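Okay, three months in with the arm on the packing line at Truritz and people keep asking me how it's going. Short thread.

We make foam inserts, the stuff that holds your expensive thing still in its box. Management bought the Calach package in the spring. The slide said "frees staff for higher-value work." I have asked twice what that work is. Still waiting.

What I do now: set cubes out for it, watch it pick, clear it when it stops, write down why it stopped. Last Sunday shift I wrote down 127 stops. My old job was picking up foam. My new job is picking up foam and also typing.

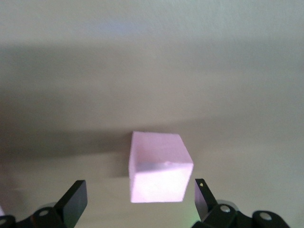
Pink cube, little nick in the top front edge. Keep or scrap?

I ask because a nick like that used to take me no time at all. Thumb over it, decide, next. Now there's a dropdown with 4 options and none of them is "it's fine, it goes face down anyway."

The Tiwari rep told us foam is "a forgiving material." Sure, to hold. You learn by feel which batch came out soft. I can't find where on the tablet I'm supposed to put that.

And before anyone replies that I'm scared of progress: my wrists hurt less. I'll give it that, I said so in the review too. But there were 4 of us on this bench and now there are 3, and the arm gets counted as the fourth on the schedule. It does not cover breaks.

The Narkircombe site gets theirs in November. If you work there, ask who does the stop log and whether it's paid as a separate task. Ask before it's bolted down. We asked after, and got a 40 minute training video.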